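Jun 5, 2023
Jenő Kiss

Ticket 1351 — little plastic baskets, won't nest, stick when they do

Status: open, waiting on supplier

Problem as reported by Wimville: the small mesh baskets we sort the craft bits into don't stack any more. Either they sit up proud and the pile leans, or they jam and you need two people to get them apart. Mixed colours, red blue and yellow, all meant to be the same basket. Got the lot out on the table at Mekthorpe to look properly.
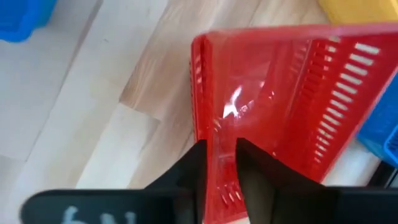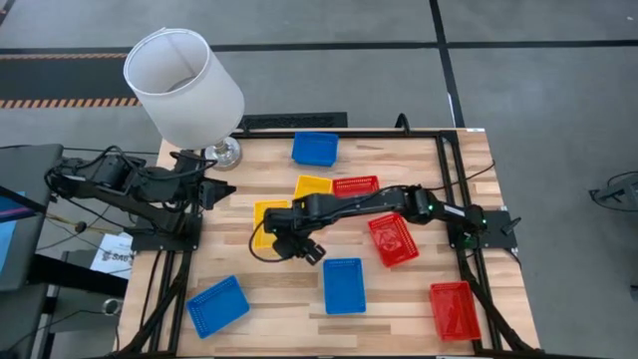
What I was told before starting: the first batch came from Bodnár, the top-up order came from Starkovel after Bodnár ran out of yellow. Both listed as same size. Nobody kept the labels so can't say which is which by looking. Reds are probably mixed. Blues I think all Bodnár but wouldn't swear to it.

Step 1. Emptied and wiped all of them. Glitter and dried PVA in the corners of a couple, the sort of thing that would hold two together. Soaked those in warm water and washing up liquid, scrubbed with an old toothbrush, left to drain upside down. Stuck less afterwards. Still not right.

Step 2. Tried every basket inside every other basket. Tedious. Wrote it on the back of an envelope and then put a mug on the envelope, so this is partly from memory:
blue in blue — fine, drops in, lifts out
yellow in yellow — fine
blue in red — depends which red
red in blue — jams on one, OK on the rest
yellow in anything else — sits high

So it's size, mostly, and the glue was a side issue.

Step 3. Measured. Steel rule across the rim, long side, outside edge to outside edge. Most come out at 262 mm. The odd ones are 3 mm over. Doesn't sound like much but the sides hardly taper so there's nowhere for it to go. The bases look the same on all of them, it's all at the top. Checked twice becuase I didn't believe it.

Step 4. Looked for warping. Wimville say some went through the dishwasher last July, bottom rack, hot wash. Laid a straight edge along each rim. One red has a definite bow on the long side, rest are near enough flat. Put the bowed one in hot tap water, held it square between two books while it cooled. Better, not cured. Marked it underneath with a bit of tape.

Step 5. Turning them round. Someone suggested they only nest one way. Tried turning the top basket 180 degrees. No difference on the good ones, slight improvement on the bowed one. Don't turn them 90, they're oblong, it just perches. (Yes that had been tried. Yes that was one of the leaning piles.)

Step 6. Talc on the rims. Old trick for stuck flowerpots. Works, makes a mess, comes out through the slots onto whatever's underneath. Not recomending it anywhere near paint.

Getting a jammed pair apart — what works:
stand the outer one on a flat surface, hold it down by the short sides
squeeze the long sides of the inner one gently and rock it
if no joy, cold water in the inner one for a minute while the outer stands in warm, then try again
do NOT lever with a ruler or scissors, the plastic between the slots is thin and it'll snap

For now: stack by how they fit, not by colour. I know Wimville like a stack per colour for the beads, but a red pile with the wide one at the bottom is OK and with the wide one anywhere else is not. Tape mark goes on top always. No more dishwasher please, hand wash only. Pile them no higher than four on that shelf, it slopes.

Messaged Starkovel with the measurements and asked if the rim changed between batches. Auto reply. Messaged Bodnár as well to ask if yellow is back in, in which case easiest thing is to buy a matching set and use the wide ones for something that never gets stacked. Pegs, string, whatever.

Update, same day, later: Bodnár rang back. Yellow is in but they won't split a case, and a case is 90. We do not need 90 baskets. Asked if the school would go halves, no answer yet.

Also asked about lids. They don't do lids. Separate ticket if anyone wants to chase that.

Leaving open until Starkovel reply. If they say the rim did change I'll ask for a swap on the wide ones, so please don't write on them in marker in the meantime.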